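4.1 Why I stopped asking what a word points at

I came to this question sideways, through a long quarrel with Merja Ojala over whether "the same" means anything outside a conversation. She says yes, flatly. I used to agree — then I read Mitsotakis-Vlachou on promises (her Puseo lectures, pages 110 and 111) and got stuck for most of a month. Her idea is that two people can share a word for years and only find out in a fight that they never shared its use. I think that's right, and I think it goes for plain nouns like "cup" and "star" as well as for the big ones. 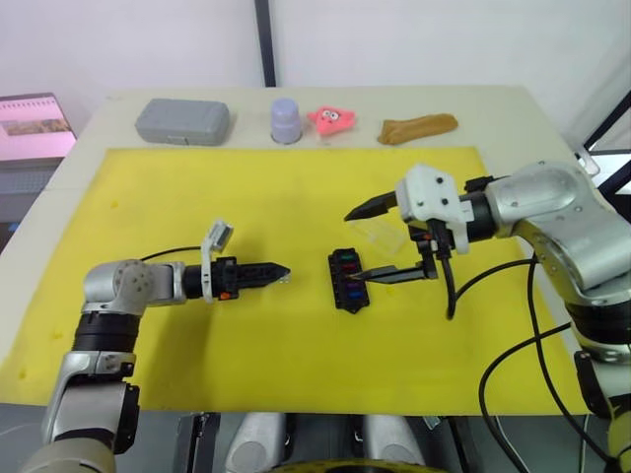
Figure 2. A pale lavender cup, upside down, next to a pink star-shaped plush toy.

4.2 What Ojala gets right

Still, I can't wave her off. If meaning lived only in talk, I couldn't misread my own diary, and I do that all the time! Ojala's reply to Koutsoukos makes this point better than I can, so I'll borrow it: a person alone can be wrong about what she meant. My guess is that being alone is a thin kind of company, and I'll try to defend that in Section 5.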